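Guía de uso y puesta en marcha del cajón Trisano
Sección 2. Ordenar las cosas pequeñas de la casa

Por el equipo de manuales de Evetti
Febrero

Imprimir esta página | Enviar por correo electrónico

Si ha llegado hasta esta sección, ya tiene el cajón montado y colocado en su sitio, así que ¡enhorabuena, lo más pesado ha pasado! Ahora viene la parte que a nosotros más nos gusta, la de llenarlo con esas cositas que andan sueltas por el cuarto de baño, la habitación de los niños y el mueble de la entrada. Póngase cómodo, despeje un trozo de suelo o una mesa amplia y reserve unos 29 minutos para la primera vez (las siguientes irá mucho más deprisa, ya lo verá).

2.1 Antes de empezar

1. Retire la lámina protectora del fondo, si todavía la lleva, y pase un paño apenas humedecido por las paredes y las esquinas.

2. Deje secar el cajón del todo. En las esquinas del fondo el agua se queda más tiempo de lo que uno cree.

3. Recorra la casa con una bolsa y vaya recogiendo los objetos pequeños sin dueño claro. No se pare a decidir nada todavía, que es donde la mayoría nos quedamos atascados media tarde con un juguete en la mano.

Nota: El fondo metálico se raya con el uso. Es normal y no afecta a la resistencia del cajón. Si prefiere conservarlo como el primer día, puede colocar el tapete Inside (referencia 2559), que se vende por separado.

2.2 El primer reparto

4. Vacíe la bolsa poco a poco dentro del cajón, sin volcarla de golpe. Procure que las cosas queden en una sola capa, tumbadas y con algo de aire entre ellas, de modo que se vean todas de un vistazo.

5. Empiece por lo más largo. Los cepillos, los peines y las espátulas van mejor pegados a una de las paredes, a lo largo, y así dejan libre el centro para las piezas menudas. Un cepillo redondo tiende a rodar un poco; arrímelo al lateral y se quedará más quieto.

6. Coloque después los bloques de construcción, los moldes de plástico y los muñequitos. Con cuatro cosas de colores bien distintos, como un cepillo azul, un bloque rojo anaranjado, una pieza verde claro y un juguete amarillo, se aprende enseguida a buscar por color, y los niños lo hacen encantados.
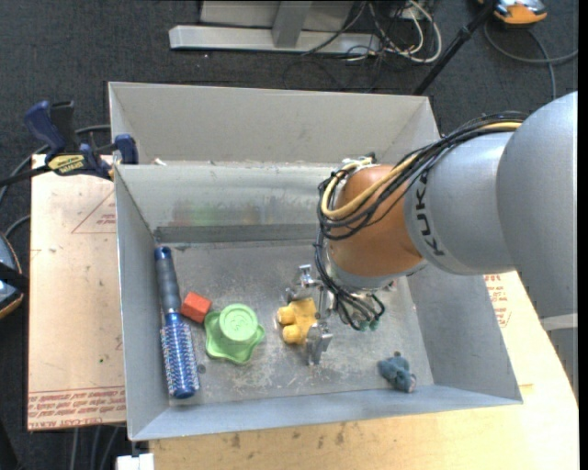
7. Saque las piezas de una en una y decida su destino: baño, juguetes, cocina o donación. Si duda con alguna, apártela y siga adelante, que al final siempre se ve más claro.

Precaución: No deje en el cajón tijeras abiertas, cuchillas ni pilas sueltas. Mantenga las piezas muy pequeñas lejos de los niños menores de tres años.

2.3 Limpieza de lo que se guarda

8. Quite los pelos del cepillo con un peine fino antes de guardarlo. Lávelo con agua tibia y una gota de jabón, y déjelo secar con las púas hacia abajo.

9. Repase los juguetes de plástico con un paño húmedo, sin olvidar los relieves y los bordes ondulados, donde el polvo se agarra con verdadero cariño.

Nota: Si va a usar separadores Cassim, espere a terminar el paso 9 para encajarlos. Colocarlos antes obliga casi siempre a moverlos otra vez.

Relacionado
Sección 1. Montaje y nivelado del cajón
Sección 3. Separadores Cassim: medidas y colocación
Cómo cortar el tapete Inside a medida
Recambios y accesorios Trisano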